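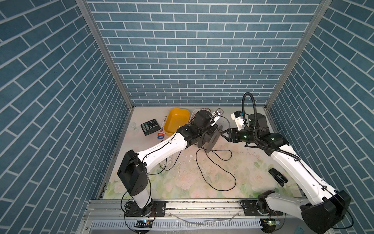
Tài Khúc doesn't much like the word "autonomous". He maintains the planner that Stustitz runs on its two-arm benches, and he'd sooner talk about what it gets wrong.

"People see two arms moving together and assume they've agreed on something," he says. "Mostly they've agreed not to collide."

I'd come with a vendor's claim that coordinated handling was a solved problem. He laughed and pulled up a log. 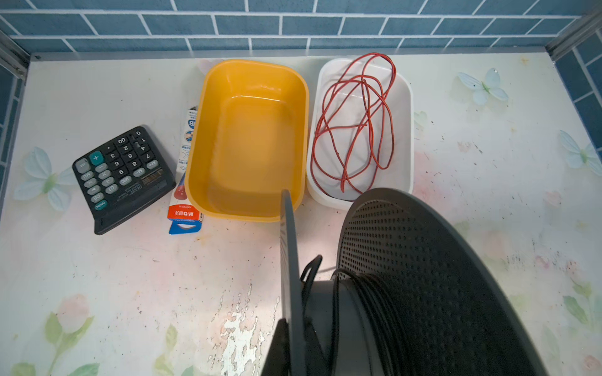
Stustitz Motion Planning Group

Wire is the group's present headache. A tray has a shape the software can store. A tangle doesn't, and neither does the loose end coming off a spool. "The wrist view tells you there's wire," says Khúc. "It won't tell you which loop moves when you pull." The planner, called Demuvlow, treats the spool as rigid and ignores the rest. I asked if that was honest modelling. "It's cheap modelling," he said.

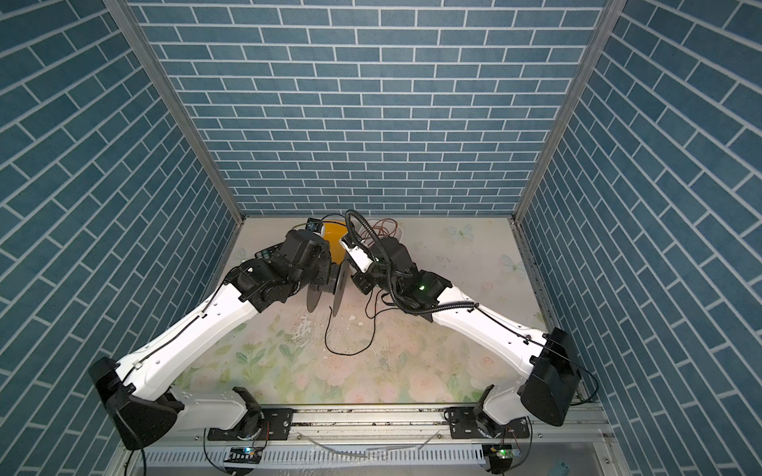 Perception and Control

Édgar Llanos, who writes the control layer, is harder to draw out. His complaint is timing: the two arms share a rail but not a clock, and a pose estimate can be 100 milliseconds old when it's used. Close to the other gripper, he says, that's old enough to matter. The fix has been promised for September. I've heard that before, and so has he.

Neither would give me a success rate. There are 221 open issues in the tracker - Llanos looked it up while I waited - and he wouldn't say how many were serious. "Ask me which ones I can reproduce," he said.

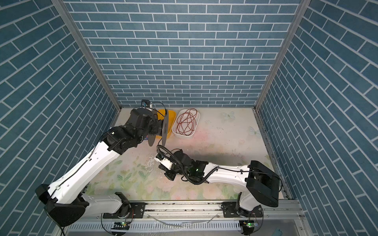

Two arms at work on the planning bench at Stustitz.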